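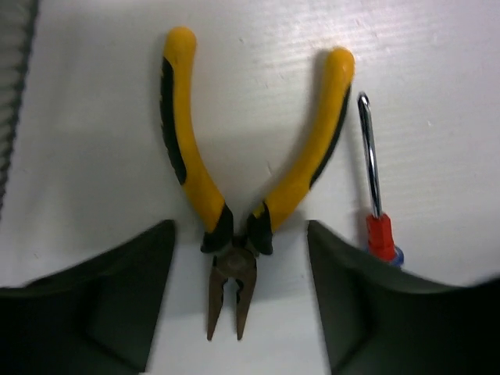
Combination pliers, yellow and black grips.

Home | Notebook | Builds | Older entries

Sunday
Posted by: Lockwood set workshop

Quiz desk for the Kostton pilot. Started at the host position and worked outward to the contestant podiums. The host desk is done apart from the top edge. Podium two still buzzes when the dimmer drops below 18 percent. Podiums one and three are on the same supply and are quiet, so I don't think it's the supply. Swapped the driver from two into three and the buzz stayed with two. That leaves the strip or the run under the floor. Left it marked with blue tape.

Color: the network notes ask for a warmer desk. The strips are set at 4,000 K and the camera test looked green against the back wall. Tried the amber gel from the Skasby talk show set. Better on the host, too orange on the podium fronts. Will try half strength on the fronts only. Please don't change the wall until that has been seen on a monitor, we went around in circles on this last time.

Buzzers. The lockout works now. Pressed all three together over and over and only ever got one light. The score display is another matter. It clears when a round ends, but if the host goes back to a question the old score comes up for a moment before the right one. The floor manager's sheet says the pilot has six rounds with a break after the third, and the display only has five stored. Need to add the sixth and check it against the running order, the new one, with the picture round moved up.

Noise. Sound would like the fan in the big score wall off during takes. Ran the wall with the fan off for 60 minutes with the back panel shut. It stayed up the whole time and the panel was warm but fine to touch. I would still like the fan on during resets. There is a spare switch channel at the stage manager's desk and it can go on that.

Fliseck flats came in late. Two have the wrong return and will have to be cut down here. The rest are good and the paint match is close enough under light. Stacked against the north wall, wrong ones at the front with a cross in chalk.

The audience riser is not ours but the cable ramp in front of it is. It rocks at the left end. Packed it for now with a bit of ply - needs a proper foot before anyone walks on it in heels.

To do before the camera rehearsal:
- podium two, replace strip and try again
- half gel on podium fronts
- sixth round into the score display
- fan onto spare channel
- cut down the two flats
- foot for the ramp
- top edge of the host desk, black, matte

Keys to the paint store are back on the hook.

Previous entry | Next entry | Back to top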